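5 April 2025
By Thịnh Cù

Are your fingerprints really one of a kind?

Grown-ups love to say that no two people have the same fingerprints. It sounds like a fact. But how would anyone check? You would need to look at every finger on Earth, and every finger that has ever been, and that is not going to happen.

So let's be careful. A better way to say it is this: people have compared a huge number of prints and keep finding differences. That is good evidence. It isn't the same as proof.

Your ridges formed before you were born. Your genes helped to set the general pattern – a loop, a whorl or an arch – but small things, such as how you grew and moved in the womb, changed the details. Identical twins have very similar genes, yet their prints don't match exactly.

What are the ridges for? You may have read that they help us grip. Perhaps. Some tests found that ridges don't always help on smooth, dry things like glass. They may help us feel fine textures too. Scientists still argue about it, so be wary of any book that gives you one simple answer.

And koalas? Yes, they have prints a lot like ours. I didn't believe that one either, until I looked it up.

Try pressing a finger on an ink pad, then on paper. Do it again with the same finger. Do the two prints look exactly alike? Look closely before you say yes.

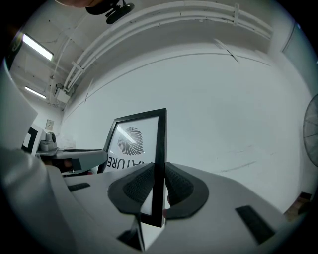 Curving lines like a fingerprint's, on a print in a black frame.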